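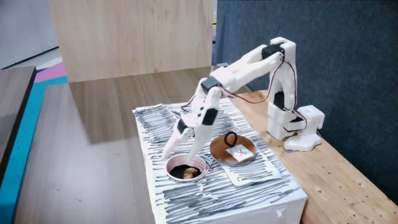
Running a robot arm demo at a hall open day, what should I plan for?

Our makers' group in Gerncombe has a table at the town open day in February and I've been put in charge of it. We have one small printed arm, the white hobby type with servos at the joints and a gripper with two fingers. The task I've settled on is a box with a round hole cut in the top, and a wooden disc beside it with a card marked with a red X as the place to put things. Visitors will drive the arm from a second controller and try to get a small object from the hole to the disc. We expect nearly 2000 people through the hall over the day, though most will walk straight past. How long should each turn be, and what usually goes wrong? We have four people to run it and none of us has done a public demo before. The box is covered in paper and I can redo it if needed.
Marichka Moroz

Two minutes a turn, with a timer people can see. We started with no limit at the Clindum open day and one kid stayed on for the best part of the morning while the line went out the door.

Things that went wrong for us, in the order they happened:
The box moved. Tape it to the table on all sides, or put something heavy in the bottom.
A wire caught on the gripper. If yours hang in loops between the joints, clip them down but leave enough slack for the full reach. Run the arm to every corner by hand with the power off before you decide how much.
A servo got hot and started to twitch. Small servos don't like holding a weight out at full stretch. Park the arm in a resting position between turns and give it a proper break every hour. Bring a spare of each size you use, already set to centre.

I'd also make the hole bigger than you think. People who have never driven one of these need a lot of room, and a finger that catches on the rim will lift the whole lid.

For the object, use something soft that doesn't roll. We bought 50 foam cubes and went home with about half.
Vikas Bhatt

I went to one of these at Pandey and the robot was broken when we got there so we just looked at it. Bring a laptop with a video maybe.
Trinidad Gallardo

Vikas has covered most of it. I'd add a few things from the organising side.

Ask the hall where your power comes from. We were on the same circuit as the coffee urn and lost everything at 10 a.m. An extension lead across a walkway will need a cover, and some halls want it tagged, so ask early.

Put the person driving where they can see down into the hole. If they stand behind the arm, the gripper hides it and they're guessing. We turned our table side-on after the first hour and people did much better.

Keep fingers out. A strip of coloured tape on the table worked fine for adults — for small children you want one of your four standing beside the arm the whole time, with a hand near the switch. The other three can swap between the line, the controller and lunch.

Write the instructions on one sheet in large print. Ours ran to two pages and went unread.
Arif Lau

Thanks all. I've taped the box down and ordered spare servos. Arif, did you let people have a second go if they dropped it?
Marichka Moroz

Yes, if there was time left on the clock. Otherwise back of the line.
Arif Lau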